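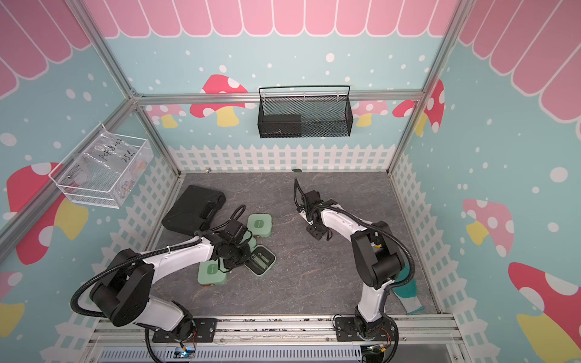

Corside, the shared workshop on the east side of Petano, has a two-armed robot in its back room, and the members building it say it will be sorting the shop's small parts by December. They call it Ullham. The newsletter that went out to members this month called it "our first automated helper," and that is a lot to hang on a machine that has yet to be left alone with a box of screws. The room it lives in was a spray booth until last winter. What stands there now is an aluminum frame with two white-and-black arms bolted side by side along the front rail, and walls done up in pale blue with white dots, pink awnings and large red mushrooms. It is the best-looking corner of the building. Whether it's a useful one is another question, and some of the people paying dues have started to ask it.

The money is the part most members know about. Corside's shared tool fund put $900 toward the project in spring, on the understanding that the builders would cover the arms out of their own pockets. The fund's share went to framing, power supplies, wiring and the floor. For comparison, the bandsaw has been waiting on new guides for longer than Ullham has existed, and the dust collector on the wood side still runs on a borrowed hose. Dues are $70 a month. There was a vote, and it passed, but it was held at the end of a long meeting after a good many people had gone home.

The idea is easy to explain. Corside takes in donated hardware and small electronics, and it comes in mixed. People drop off cases and boxes of odds and ends, and members sort them into bins when they have time, so most of it doesn't get sorted. Ullham is supposed to pick up small cases, open them, and put what's inside where it belongs. One arm would hold and the other would pick. The builders argue that two arms are needed for opening a lid, and they may be right about that. A person also does it with two.

In the sessions held so far, somebody runs the arms by hand through a pair of controllers while the computer records the motions. The plan is to train the arms on those recordings later. The word "automated" in the newsletter is doing some work ahead of schedule, then. When I stopped by one evening a little after seven, every move I watched was a member's move, copied by a machine, at a pace that would test anybody's patience. One box took 3 minutes to open and set down. The member at the controls said it had been faster the week before.

To be fair to the builders, the thing is put together with care. Cables on the arms are run through proper conduit, the frame is square, and the front rail did not budge when I leaned on it. The small circuit boards down by the bases still sit out in the open with thin wires trailing off them, and I'm told covers are coming. The members who work on it clean up after themselves, and at Corside that puts them ahead of the metal shop.

Still, the project has a habit of growing. The first sketch, pinned up by the coffee maker in early summer, showed one arm and a plain tabletop. Then it was two arms. Then came walls, so that background clutter wouldn't confuse the cameras, and then the walls got a theme. The builders say a busy, cheerful background makes the training harder in a good way, and that a system that only works against plain gray won't work anywhere else. Maybe so. It was also the part of the build that seemed to get the most volunteers, and I have noticed over the years that a shop will always find more hands for painting than for wiring.

There is also the matter of Rojanasak. That is the name of the control software, a package the builders picked up from a small outfit and have been changing to suit themselves. It's free for hobby use. What happens if Corside starts using the machine for regular shop work is less clear, and when I asked, I got two different answers from people standing next to each other. One said a workshop with dues counts as a hobby. The other said it had been brought up and would be looked at. I would have liked to see it looked at before the framing was ordered.

A schedule does exist. It is taped to the door of the back room and covers 6 stages, from "arms move" to "runs overnight." The first two have check marks. The third, which is picking up a single closed box from anywhere on the floor without a person driving, was meant to be finished before the summer ended, and it has a question mark in pencil. Stage four is opening the box. Nothing past that has been started, as far as I could learn, though there is a lively discussion going about what to name the second robot.

I asked what would count as failure, and didn't get much of an answer. One builder said that everybody involved had already learned a lot. I don't doubt that. Learning a lot is a fine reason to build something at home with your own money, and plenty of good tools have come out of garages for no better reason. The vote in spring was about sorting parts, though, and the parts are still in buckets under the stairs.

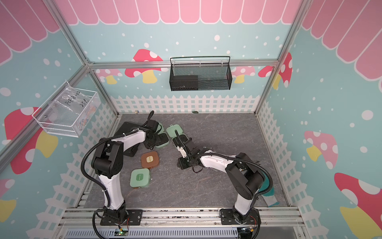
Another member, writing on the Corside message board under no name, sees it differently and told the rest of us to calm down. The post said the shop had spent more than this on a laser cutter that was broken for most of a year, that nobody wrote a word about it, and that a robot which never sorts a single screw would still leave behind a good frame and a group of people who know how to wire a motor. It went on to say that anyone upset about the bandsaw was welcome to fix the bandsaw. The post has drawn more thumbs-up than anything else on the board this season, including the one about the free lumber.

The point about the laser cutter is a good one. I'd answer that the laser cutter did cut things before it broke, and that members knew what it was for when they bought it. But I will grant that the frame could be put to other uses, and the builders have said in writing that it stays with the shop if the project is dropped. The arms would go home with the members who bought them.

For now the work goes on with square boxes in mint green and a brown one, which are much easier to deal with than what gets donated. Real donations come in coffee cans, sandwich bags and cookie tins with the lids rusted on. Asked about that, the builders said they would move on to harder containers once the simple ones were going well, and that soft things like bags and cloth would come last. Nobody would guess at a month for the coffee cans.

The December date has not been changed. A progress report is due at the next general meeting, and the builders plan to show the arms handling a box without anyone at the controllers. They've asked for a slot near the start of the evening. A request for more money from the tool fund, to pay for covers and a better power supply, is on the same agenda, along with the guides for the bandsaw.

Members who want to see Ullham before then can knock at the back room most evenings after seven. Bags and coats stay outside, and the door has to be kept shut while the arms are powered.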